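# Two-finger or soft gripper for household objects with shiny surfaces? And where to put the camera?

**Posted by stiltby_bench, 18 January 2026**

Hello to all. I hope this is the right section, I was between "Grippers" and "Vision" and my problem is a little of both.

I have a small six-axis arm, bought second-hand, and I am trying to choose the gripper and the camera for it. The task is kitchen objects on a normal table: lift small boxes, press a button on an appliance, put light things in a basket. I do not want industrial parts on a clean grey plate. I want the difficult things that people have at home.

I compare these two grippers:

- the Erlow parallel gripper, two flat fingers with rubber pads, opening 85 mm
- a Lie soft gripper with three silicone fingers, working with air

And two cameras: one depth camera on the wrist, and one ordinary colour camera fixed at the side of the table. The controller is a Plaltora, the older version with one USB port, so at the moment I can use only one camera at a time.

I made 10 attempts for each gripper on each object, always with the wrist camera. The cardboard box went well with the Erlow and badly with the Lie, the silicone pushes it over before it closes. With fabric it was the opposite. With the rice cooker I only try to touch a button with the tip of one closed finger, and there both are bad. But I think the fault is not in the grippers. The depth picture has a big hole exactly where the buttons are, and the arm stops too early or does not stop.
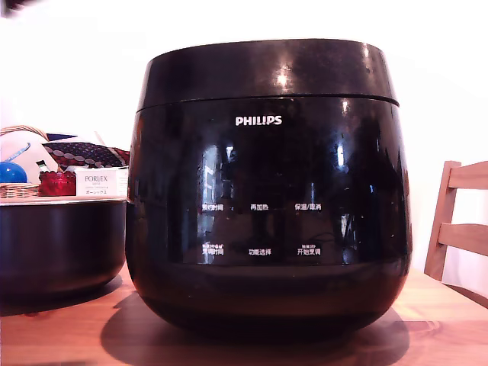
## What I would like to know

1. Is the hole in the depth normal for a glossy black surface, or is my camera broken?
2. If I can keep only one gripper, which one would you keep for this kind of table?
3. Is it a mistake to have the camera on the wrist? The button labels are small and in Chinese, white on black, and I need to tell "开始烹调" from "保温/取消". One is start cooking and the other is keep warm / cancel, so it is not good to confuse them.
4. The PORLEX box stands so close to the cooker that its edge touches it. The Erlow needs free space for a finger on each side. Do you move the cooker, or is there a better way to take the box?

I am sorry for my long message, and for my English. I can give the settings file if somebody wants it.

---

**slowservo**

Depth cameras don't like black gloss. Put tape on it.

> **stiltby_bench:** Thank you. I tried with paper tape at the corner of the panel and yes, there the depth came back. But I want to do it without preparing the object, if this is possible.

---

**kettle_and_cobot**

I had nearly the same set-up for one winter, also with the Plaltora controller, so I answer your points in your order. I am not a native speaker also, please ask if something is not clear.

**The hole in the depth.** Your camera is most probably healthy. A black glossy surface sends very little of the projected pattern back to the camera, and what the camera sees there is often the reflection of something else. In your picture there is a window in the panel, and a bright white spot on the lid. The camera may try to measure the window "inside" the cooker, and then the value is too far away, or it gives up and you have the hole. For a test, point it at the table, where you have the wood grain. If the table is filled in nicely, the camera is good.

What helped me, from cheap to expensive:

- Close the curtain and use a lamp from the side. My holes became smaller the same evening.
- Do not look straight at the panel. I turned the wrist so the camera looked from the side and a little from above, and most of the window reflection went away.
- Do not ask for depth on the panel at all. Find the outline of the cooker in the colour picture, measure the table in front of it, and calculate where the front must be. The body is round and becomes narrower at the bottom, so measure the real thing with a calliper at the height of the buttons. One flat plane will give you errors on the left and right buttons.
- Stop by force and not by distance. On the Plaltora there is a parameter called contact limit. Mine came with 200, which was much too strong for a button. I finished with 6. The unit is not explained anywhere in my manual, so please begin low and go up.

**Which gripper.** For this table I would keep the Erlow, and I say it as a person who likes soft grippers. You need one hard, known point to press a button. With a silicone finger you never know well where the tip is, because it bends when it touches. The cloth with the round motifs on top of the basket would be easier with the Lie, I agree. But a flat finger can also take cloth if you pinch a fold from above and go slowly.

The shiny round ball at the left I would leave for last with both of them. Flat pads touch a ball in two very small places, and it turns away. If you glue thin foam on the pads it becomes better. The foam must be changed often - mine came off after some weeks.

**Camera on the wrist or at the side.** For reading the labels I prefer the fixed camera. There are six labels in two rows of three, and the positions do not change, so you do not have to read Chinese each time. Recognise the logo, PHILIPS in big white letters is easy even for a simple template match, and then calculate each button from the logo. Start cooking is in the lower row at the right, and keep warm / cancel is directly over it. This is a bad neighbour! An error of one row is exactly the mistake you are afraid of. I would unplug the cooker for all the tests.

For taking boxes I prefer the wrist camera. If you have only one port, you can try a powered hub, but my older Plaltora refused it until I put the colour camera at a lower resolution.

**The box against the cooker.** I would not move the cooker. It is big and smooth, and when you push it you lose your calibration. Turn the gripper by 90 degrees and take the box with one finger in front and one behind, if the arm can reach. You must check that there is space behind, I can't judge this from the front. The second way is to push the box a little towards yourself with a closed finger, low down so it does not fall, and then grip it normally. I used the second way more often, it forgives more.

And look at the handle of the basket. It goes up in a curve, and the wrist can hit it when it comes from the left. In my program I put a forbidden box around such a handle, bigger than needed.

> **stiltby_bench:** This is very useful, thank you for the time. I turned the wrist and closed the curtain. The hole is not gone but it is less than half of before. The contact limit on mine was 423 from the previous owner! Now I understand why the arm did not stop. I will try with 6 as you write.
>
> **kettle_and_cobot:** 423, oh. Please check also the speed limit, if he changed one he maybe changed the other.

---

**greyplate**

I disagree a little about the gripper. If most of your objects are in the basket and not on the table, take the Lie. In a full basket there is no room to open two hard fingers, and the soft ones find their way between the things. For the button you can fix a short rubber-ended stick beside the gripper on the same flange. It costs almost nothing, and its tip is a known point like the Erlow finger. You have to write the second tool offset in the controller, and remember to switch it.

With the cardboard box, did you close the Lie at full pressure from the beginning? Mine also pushed boxes over until I closed in two stages, first with little air until all three fingers touch and then the rest.

> **stiltby_bench:** Yes, full pressure from the beginning, I did not know it can be done in two stages. I will repeat the 10 attempts with the box before I sell one of them, and write the result under this message.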